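## 4. Clothes folding with the Udance hand grippers

Machines can't yet fold a mixed heap of laundry unaided. Until they can, a person does the folding with the grippers, as set out in this section.
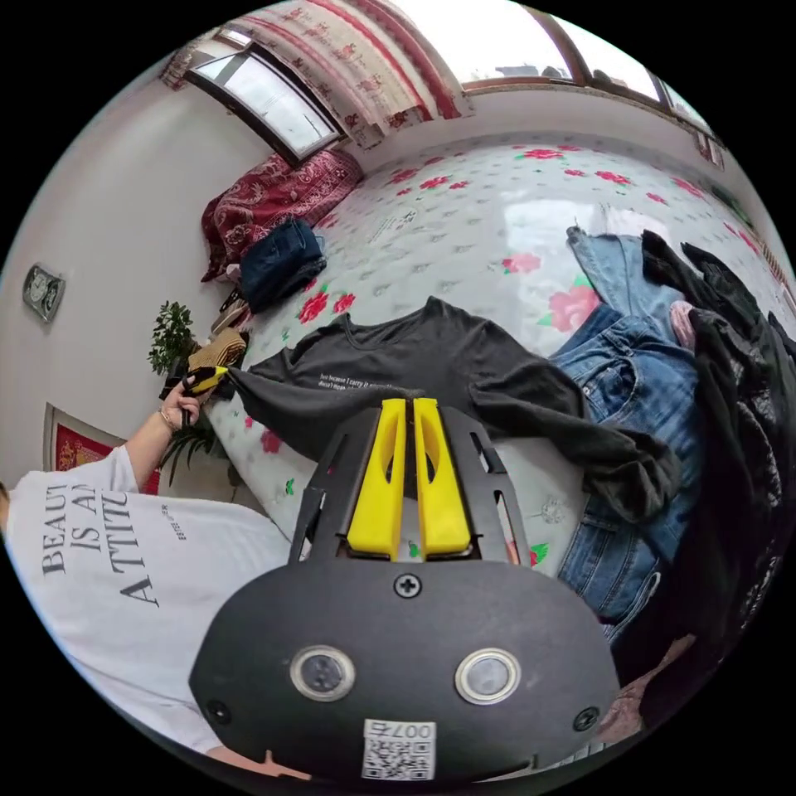
Use an ordinary bed, made up as usual. Patterned covers are allowed. Begin with a T-shirt spread out flat, neckline towards the far end of the bed, and keep jeans and dark clothing to the right. Allow 90 seconds per garment.

1. Hold one gripper in each hand.
2. Check that the window end of the bed is within reach. 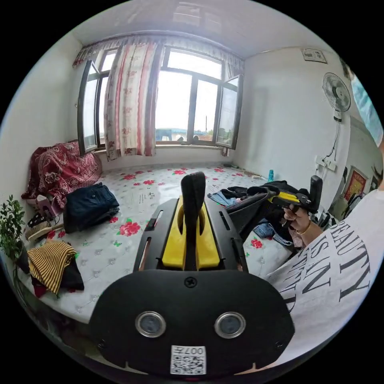
3. Close the fingers on the cloth only. Do not pinch the bedspread.

**Caution:** Stop if a finger catches on a button or rivet.

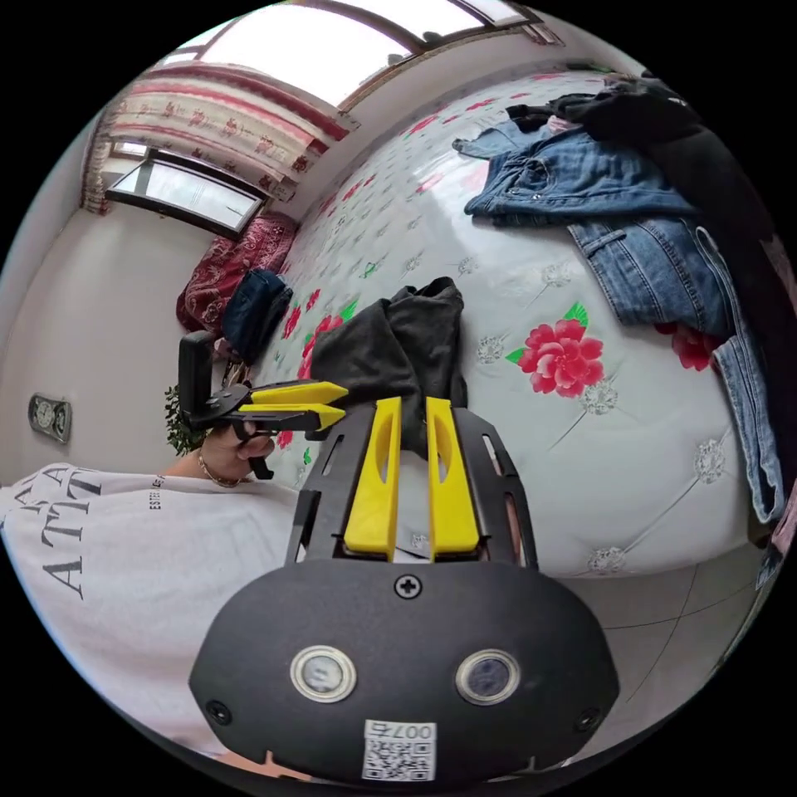 *Fig. 4.3. Both grippers at the bed, dark grey garment still crumpled.*

4. Fold the garment, then let go with both grippers.
5. If the fold slips, leave it and go on. Failed folds are kept.

**Note:** Machines manage towels better than jeans. Bảo Võ's February trial is covered in section 9. 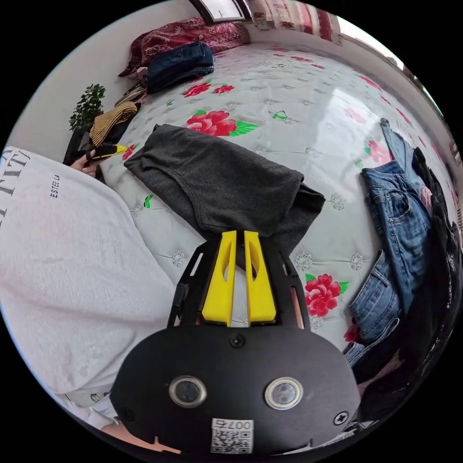

*Fig. 4.4. Dark grey garment folded, light-blue jeans to the right.*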